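Wekinus Shared Offices
Workstation check, second floor, desk 27
Round: October, before 9 a.m.

1. Walkway and chair space
Clear on both sides. 40 inches between chair back and partition, measured with the chair pulled out. OK.

2. Power and cables
Wall outlet firm, cover plate not cracked. Cables run behind the desk items and need a tie. They don't cross the walkway. Marked MINOR, same as last round.

3. Desk surface
No chips or sharp edges. Surface does not rock when leaned on. OK.

4. Shelf organizer
Wooden, light color, flat top with open compartments under it and a small drawer at the left. Checked for splinters along the front edge and found none. Drawer opens and closes without catching. Things stored on top are soft and light, so no concern if they get knocked off. Please keep staplers and hole punches in the compartments – the Tisteck desks had one come down on a keyboard in the spring.

5. Jars and containers
One tall screw-top jar standing on the desk beside the organizer, clear plastic, brown paper label. Nothing in the bottom of it below the label. Lid on. Plastic is allowed at desks under the current rules, glass is not. OK.

6. Wipes and tissues
Wet wipes are on top of the organizer. Paper goods stay away from desk lamps and chargers. Flap on the wipes to be pressed shut after use or the pack is wasted. OK.

7. Pens and markers
Two black markers in a paper cup. Cup is light and will tip if heavier things go in it, scissors especially. Scissors go in the drawer, points to the back. MINOR.
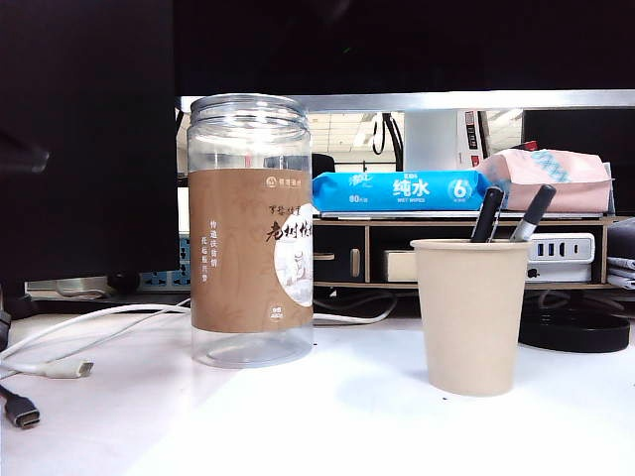
Timothée Tessier asked whether the paper cup really needs to be written up, as he has used one for pens at his own desk for two years and it has never gone over. He would sooner see the time spent on the cables, which have been on the list twice now.

Noted. The cup stays as MINOR and no action is required from the desk user. Anyone who wants a heavier pen holder can take one from the Piltum cabinet by the copier.

8. Lighting
Ceiling panel works, no flicker. OK.

9. Follow-up
Cable tie, work order 924, goes to Moschos with the other second-floor items. Desk can be used in the meantime. Recheck item 2 on the next round and close it if the tie is in place.

Result: PASS with 2 minor items.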